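About Cammont

Cammont teaches robots to do small jobs with two hands. We are a company of 15 people, and most of us spend part of the week driving a pair of arms by remote control. A person does the job through the arms, the motion and the camera views are recorded, and those recordings are what our customers train on.

We started with one bench and one customer who wanted jars put on a shelf. Shelves and jars are still a large part of what we do. They look easy until you have tried to set a lidded jar on a rack made of thin rods using two fingers you can't feel.

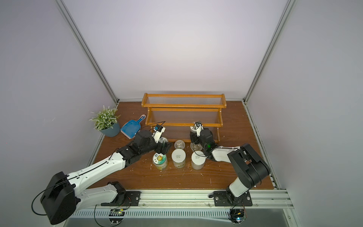

Text by Elli Tikkanen, operations
Last updated 2021-10-01

Every job begins on paper. The customer tells us what the robot should end up doing, and we write a task sheet that says where things may start, where they must finish and what counts as a miss. Then an operator tries it. If it can't be done cleanly by hand control, we go back to the customer before recording anything.

A normal order is 300 good runs of one task. Our longest so far was 724, for Vuorinen, who wanted the same sorting job done by 4 different operators so that no single person's habits took over. We keep the misses too, marked as misses, and customers can have them if they ask.

How we work

Operators record in short blocks and then swap out. Hand control is tiring, mostly on the eyes, and a tired operator starts to make the same small correction over and over. That correction ends up in the data.

Each arm carries its own small camera near the gripper. The operator works from those views as well as from a wider one, and learns to trust the close view for the last bit of a reach. 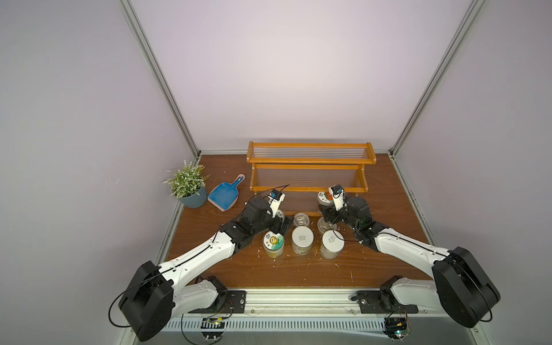
New operators train for two weeks before any of their runs go to a customer. Sowmya Arumugam leads the training. She came to us from a dental lab and was our second operator. Her first exercise is to pick up a jar and put it back down in the same spot, and people stay on it longer than they expect to.

We don't sell robots and we don't build them. We do write our own recording software, called Flimuder, and we use it on every bench. Customers get the files in a plain format with the task sheet attached, so they don't need Flimuder to read them.

Our benches

Benches have names. Imari is the oldest and gets most of the kitchen and pantry work. The others are set up for whatever is on order – parts trays one month, folded cloth the next.

Working with us

Visits are welcome if you write first. Customers can sit with an operator for a session and try the controls themselves. We are usually looking for part-time operators as well. No robotics background is needed.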